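Ata da reunião do projeto Gwynne, 25/03/2026
Sou eu que escrevo outra vez, por isso perdoem o tom!

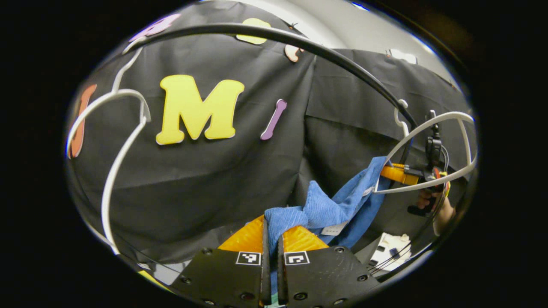
1. Toalhas
Temos 182 exemplos gravados com as duas garras manuais e a meta continua nos 300 (falta um bocado, eu sei). Pedi que a toalha azul entre sempre amarrotada, cada vez de maneira diferente, e ficou aceite.

2. Revisão
Dos 182, vi 83 e rejeitei 4, todos por a toalha ter escapado a meio. Discutimos se valia a pena guardá-los à parte; eu achava que sim, e lá me deram razão.

3. Fundo e cabides
Os panos pretos e as letras de espuma ficam como estão até ao fim de março. Cabides: mantemos os brancos.

4. Envio
A Prorelia recebe o próximo lote quando eu acabar a revisão. Fico também de acertar os nomes das pastas no Indent, que estão uma confusão.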